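House rules for helping hands

By Yolandi Potgieter

The rulebook at Mallen is 30 pages long, spiral bound, and stained with what I'm told is soy sauce. I read it on the train home and missed my stop. Who knew that a set of instructions for teaching robots to tidy a kitchen could be so gripping?

Pravesh Steyn wrote most of it, and he has strong feelings about cutlery. Page two says that a session begins with the table as people would leave it, with no straightening up first. Page four deals with handing over, page nine with glass. My favourite is the rule on pointed things: anything with a tip or a tine is to be moved slowly, and never towards the person across the table. He got that one from his grandmother — she had the same rule for children.

What I love is how much of it is plain good manners, written down so carefully that two strangers in different kitchens would do the job the same way. Chopsticks get a whole section. They roll, they cross, they lean whichever way they please once they're in a pot, and a grip that suits a fork may be hopeless for something so thin.
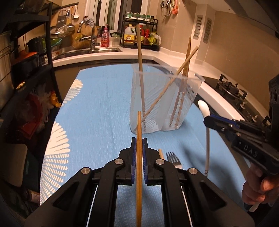 The rule Pravesh fought hardest for is about failures. If a piece is dropped, it stays in the record, marked as a drop, and the person carries on. Early drafts told people to start again. Anathi Magagula, then checking 900 recordings for the April review, argued that a machine shown only perfect evenings would be lost at its first clumsy one. She won, and the old wording is crossed out in red in her own copy.

Leopold Kälin would like to see such rules shared between firms, and he has already talked Lirnard into trying the chapter on shared worktops. Knives are proving harder. Lirnard wants them left out altogether; Mallen wants them in, blunt ones first, with a second person watching. The two sides meet again next month, and Pravesh is bringing a new draft and his own butter knife.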